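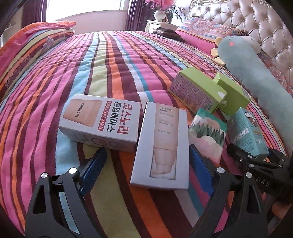 Parcels from abroad: what changes in July

Many residents at Bollham order skincare and other small goods from overseas, and the parcel desk now handles more of these than any other kind of post. From July the desk will work a little differently.

Parcels will be held for 30 days, after which they go back to the carrier. Until now there was no fixed limit, and the back shelf has been full since spring. If you are going away, tell Tomoyo Sugiyama at the desk before you leave and she will put a note on your parcel.

Please put your flat number on the first line of the address. Wokitz, who deliver most of the overseas post, will not accept a parcel for the building without one.

Customs charges must be paid online before delivery. The desk cannot pay them for you or take cash. If a card is left asking for payment, the reference is printed on the back.

Large items over 30 kg should go to the Goreck depot, which is open until 8 pm.

Kyung-hwa Chae has offered to help anyone who needs a Korean label or a returns form read. She is in the ground floor lounge from 6 pm on most evenings, or you can ring extension 577.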